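**FOR IMMEDIATE RELEASE**

# Pernow Issues Safety Notice and Corrected Release for Jurnik Arm Controller

Pernow has withdrawn version 4 of its Jurnik arm control software after a fault in the gripper force limit was identified during simulated drawer-opening trials. Customers running version 4 on physical equipment are asked to stop powered operation and return to the previous release until the corrected version is installed.

The fault concerns the handover between wrist camera tracking and force control. When the tracked handle left the wrist view for longer than 100 milliseconds, the controller kept the last valid target and cleared the force limit. On reacquisition the arm resumed its pull with no upper bound on grip or traction force. Logs from the trials show a peak commanded force of 748 newtons at the wrist, well above the rated value for the arm. 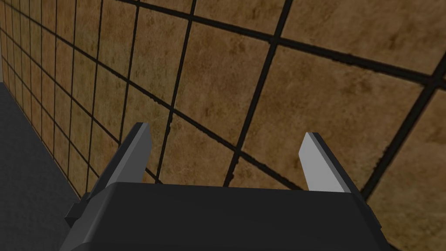 **Has anyone been hurt as a result of the fault?**

Pernow has received no report of injury. All recorded occurrences took place in simulation, and no customer site has reported an unlimited pull on physical equipment.

The fault was found by Tiina Nieminen, simulation lead at Pernow, during a review of 1466 trial runs. The runs had been scored on task completion only, and an unlimited pull that opened the drawer was recorded as a pass. Force data was logged but was not part of the acceptance check.

"The acceptance check was incomplete, and that is our error," said Nieminen. "Force is now a pass or fail condition in every run, including runs that reach the goal."

The trials use a two-arm robot model and a cabinet with drawers in different colors, set against a tiled wall.
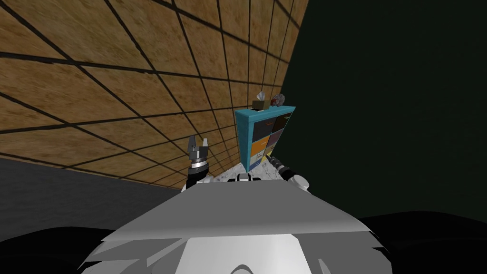 *Two-arm robot model at the drawer cabinet, Jurnik simulation trials. Credit: Pernow.*

The corrected release makes the following changes:

- The force limit is held in the motor drive and can't be cleared by the tracking module.
- Loss of the handle for longer than the threshold stops the arm and holds position.
- Motion resumes only after an operator reset.

Bleddyn Craddock, head of product safety, said the hold behavior will lengthen cycle times at sites where the handle is often hidden from the wrist camera. Close approaches are the usual trouble spot, with the fingers on both sides of the handle and a panel filling much of the view.

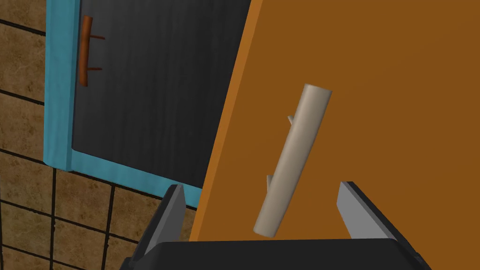 Sites that work mainly at this range should review camera placement before installing the update. Integration partner Berance will supply a test procedure on request.

The corrected release will be available to all license holders in July. Installations that never ran version 4 are not affected.

**Media contact:** Mereana Pirihi, Pernow Communications

**Technical contact:** Alun Prydderch, Jurnik Product Support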